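Rukeo Summer Robotics Program
Course Handout 8: The Simulated Workcell and the Wrist Camera
Session of Saturday, August 24, 2024
Instructor: Lindiwe Lekota
Laboratory assistants: Tumelo Pillay, Anathi Ngubane

1. Purpose of the session

This handout accompanies the eighth session of the program. Students will load the simulated workcell, read the view from the wrist camera, and write a short routine that opens the gripper, turns the wrist, and returns the arm to its home position. The physical arm in the Dorberg laboratory will not be used during this session. Teams that have not yet finished the joint limit worksheet from Handout 7 should submit it to Anathi Ngubane before starting.

All work is done in teams of two. Each student is expected to write code and to keep notes. Partners should change places at the midpoint of the session.

2. Terms used in this handout

Base frame. The coordinate system fixed to the foot of the arm. Its axes do not move when the arm moves.

Tool frame. The coordinate system fixed to the gripper. Its origin lies midway between the two fingers, and its forward axis points in the direction the fingers reach.

Parallel-jaw gripper. A gripper with two fingers that travel toward and away from each other. The distance between the gripping faces is called the opening.

Home position. The set of joint angles stored in the file supplied with the workcell. Every routine must begin and end there.

3. Reading the wrist view

The wrist camera is attached to the tool frame. When the wrist turns, the camera turns with it, and the gripper keeps the same place in the view while the surroundings appear to move. Students who have worked only with the fixed overhead view often find this confusing at first, and several teams in the March course wrote correct commands and then reversed them after misreading the display.

Before issuing any motion command, each team should establish which parts of the view belong to the robot and which belong to the surroundings. In the simulated workcell the large surfaces are plain and carry no markings, so the lines where they meet are the most useful guides to orientation. A corner where three surfaces come together is especially helpful, as it gives a single point that can be followed from one view to the next.

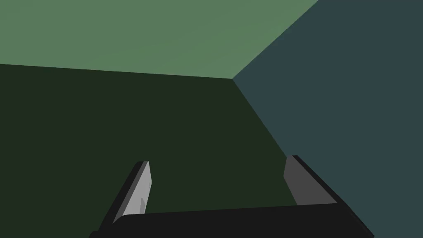
Figure 1. Simulated wrist view with the gripper open and no object held. The three plane surfaces meet at a corner slightly right of center.

Teams should copy the corner point and the three lines leading from it into their notebooks as a simple sketch, and add the tips of both fingers. The sketch will be needed again in Exercise B. Neatness is not graded, but the position of the corner relative to the fingers must be clear enough for another team to use.

Note that a single view does not give distance. A surface that fills a large part of the display may be close to the camera, or it may simply be large. Distances must be taken from the simulator's position readings and entered in the log in millimeters.

4. Exercise A: Gripper commands

Load the workcell file and confirm that the arm is in the home position. Using the command window, set the gripper opening to 50 millimeters and record the value reported by the simulator. Close the gripper fully, record the value again, and return it to 50 millimeters. Repeat the sequence 8 times without restarting the program.

The reported opening may differ slightly from the commanded opening. Students should record the reported value as it stands and should not round it to match the command. The differences will be plotted in Handout 9.

5. Exercise B: Wrist rotation

Write a routine that performs the following steps:

Start from the home position with the gripper open.
Save one view from the wrist camera.
Turn the last joint by a small angle chosen by the team.
Save a second view.
Return to the home position and save a third view.

The first and third views should match. If they do not, check whether the return motion was written as a relative command. Relative commands add to the present joint angle, and any error in the starting value is carried through to the end of the routine.

Compare the first and second views with the notebook sketch. In one or two sentences, state which way the lines turned in the view and which way the joint turned. Yolandi Kruger's worked solution from the previous course is available in the shared folder — it uses a different home position, and its angles should not be copied.

6. Exercise C: Approach to a surface

This exercise is required for second-year students and optional for all others. Select one of the surfaces in the workcell and write a routine that moves the tool frame toward it in equal steps, stopping at a clearance of 200 millimeters. The routine must check the clearance before each step and must refuse any step that would take the gripper past the limit.

Contact between the gripper and any surface ends the run. The simulator writes a contact line to the log when this occurs. Logs containing a contact line may be submitted, provided that the team explains the cause and includes the corrected routine.

7. Submission

Each team submits one folder containing the log files, the three saved views from Exercise B, the source code, and a scan or clear copy of the notebook sketch. Name the folder with both surnames in alphabetical order. Work is submitted through the Tumell course page.

Questions about the simulator should be directed to Tumelo Pillay. Requests for extra laboratory time should be sent to Ntombi Motaung at the program office, with the name of the team and the exercise concerned.

8. Preparation for the next session

Read the section on grasp planning in the course reader and review the definition of the tool frame given in Section 2. Students who will work with the physical arm must bring the signed safety form and wear closed shoes. Long hair must be tied back in the laboratory.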